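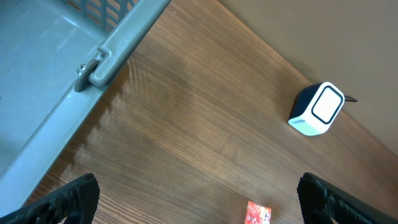

Snack table storage, gray basket

trikdale38: Setup is a wood table and one gray basket with grid sides. Flat items go in first, sticks upright along the wall. Refill is Friday.

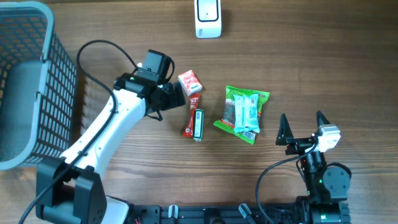

vanham_2: Sticks upright will tip once the bags come out. Lay them flat on top.

trikdale38: Flat sticks slide under the bags. I tried it in August. Order I use now:
boxes
green bag

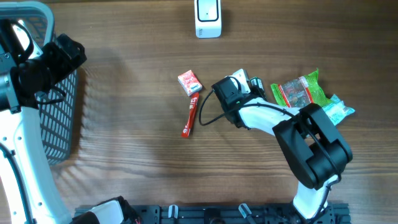
sticks
crinkly packets last

ustavum456: Disagree on packets last. They slip off the pile. Put them between bag and wall.

trikdale38: Will test that.

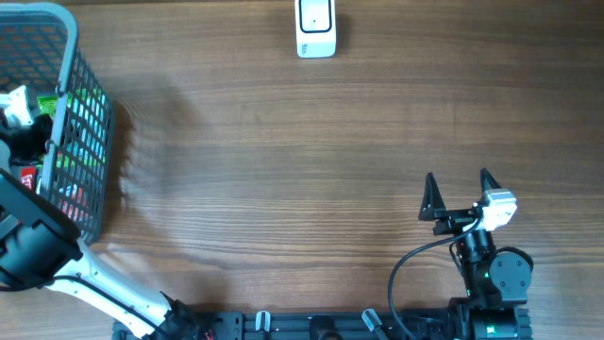
Green package and a red item in the basket.

vanham_2: Still say flat.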